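Print | E-mail

README

Nurnham Small Clothes Sizes

Flat measurements of second-hand baby and toddler clothes, one row per garment. 1191 rows. Put together by Đạt Âu, mostly on the kitchen table, mostly in the evenings.

Read the bit on stretch before using the widths. Please.

What it is

A plain CSV. Every row is a single piece of clothing that passed through the Nurnham clothes swap and got laid flat and measured before it went back on the rail. Label size, what kind of thing it is, a few lengths in millimetres, fabric as printed on the care label if there still was one, and a column for how worn it looked.

Started because label sizes are useless. Two vests, both marked three to six months, one fits inside the other with room to spare. Everyone with a baby knows this. Wanted numbers.

Files

sizes.csv - the main table
labels.csv - wording from the care labels, typed as printed, spelling mistakes and all
notes.txt - odd cases, things I changed my mind about
old/ - first attempt, in inches. Don't use. Kept so I can check against it.

Columns in sizes.csv

id - just a running number. Gaps are deletions, not missing data.
type - vest, sleepsuit, top, trousers, dress, cardigan, other
label_size - exactly as on the label. "3-6m", "3/6 mths", "62", whatever it says
size_low, size_high - my reading of label_size in months. Blank where the label only gives a height
length - shoulder point to hem, or to crotch for anything with poppers. Trousers: waistband to ankle
chest - straight across under the arms, flat, single width. Double it yourself
sleeve - shoulder seam to cuff. Blank for sleeveless and for raglan, see below
neck - across the opening, relaxed
fabric - short version: cotton, cotton mix, wool, fleece, other, unknown
wear - a, b or c. a is like new, c is had a hard life
stretch - y or n, does it spring back when pulled
checked - y if measured a second time by someone else

How the measuring was done

Steel rule for anything short, dressmaker's tape for the rest. The tape was checked agianst the rule at the start of each batch. The first tape had stretched, found that out late, so the early lengths were done again wherever the garment was still to hand. Where it wasn't, the row was dropped. Hence the gaps in id.

Garment on a hard flat top, smoothed by hand, poppers closed, zips closed, buttons closed, ties left undone. Smooth it, don't pull it. Leave it a minute. Jersey creeps back after you flatten it and if you measure straight away you get a bigger number. Not a lot bigger but it adds up over a whole table.

Everything washed and fully dry before measuring. Damp cotton reads long.

Nothing ironed. Thought about it and decided against, no one irons a sleepsuit.

Raglan sleeves: no shoulder seam to start from. Tried measuring from the neck and got numbers that looked fine but couldn't be compared with anything. Left blank. If you need them, there's a few in notes.txt.

Stretch

The chest column is a resting width. A ribbed vest with a narrow chest will go over a bigger baby than a woven top with a wide one. So do NOT rank garments by chest across types, and don't mix stretch=y and stretch=n in one average. I did exactly that in the first summary I sent round and it made the vests look tiny. Corrected now, but the old version is still floating about with my name on it.

No measure of how far a thing stretches, only whether it does. Would need a weight and a clip and more patience.

Where the clothes came from

Swap days in Nurnham plus one big bag clear-out from Nivthorpe. The Nivthorpe lot skews older and has more wool in it, hand knits with no label at all. Those have label_size blank and fabric unknown unless it was obvious.

No names, no addresses, nothing about which family gave what. Name tapes were ignored and not typed up. If you find something in labels.csv that looks like a child's name, tell me and it goes.

What's in there, what isn't

Plenty of vests and sleepsuits, up to 600 of them, since that's what people have too much of. Fewer cardigans. Hardly any coats, they get worn until they fall apart or go to a cousin. No shoes, no hats, no socks. Socks were tried. Don't.

Sizes thin out past two years. Toddlers wreck things.

Brand is not recorded. Asked about this a lot. Labels get cut out, shops change makers, and I didn't want the table turned into a who's worst list.

Known problems

Wear grades are one person's view up until the spring, then two people's, and we didn't agree on b. Treat b and c as one group if it matters.

Some label heights are in centimetres and some look like months but are really heights. 62 and 68 are heights. Fixed the ones I spotted.

Spreadsheet programs will turn "3-6" into a date if you let them. Import label_size as text. This has caught everyone including me.

Shrinkage is baked in. These are clothes after a life of washing, so they say nothing fair about how the shop sold them.

Using it

Free to use, copy, change. Say where you got it. Phan wrote a small script called Ustidano that reads the table and prints the middle value for each type and label size, it's in the same folder, run it with no arguments. Needs nothing installed besides Python. Fine for anything up to this size, not tested on more.

Good for: sewing pattern checks, sorting donations by real size, school maths projects, arguments.
Not good for: telling anyone their baby is big or small.

Adding to it

Happy to take more rows. Aim is 2000 then I stop. Same columns, millimetres, no rounding to the nearest centimetre. Send a CSV, not a photo of a notebook. If you're local, Wednesday evenings, bring a tape and a clean table top helps.

If unsure whether something is a top or a dress, call it a top and put a line in notes.txt. Same with shirts and vests, the poppers decide it: poppers at the crotch, it's a vest. Long legs, it's a sleepsuit. Anything else is other and I'll sort it out when I get ot it.

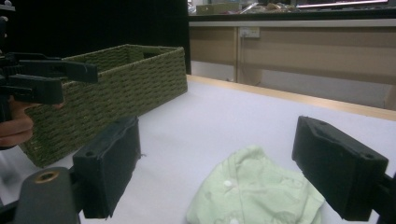

New batches get checked before they're merged, a few rows picked out and measured again, so expect a wait. Keep the clothes until you hear back.

Print | E-mail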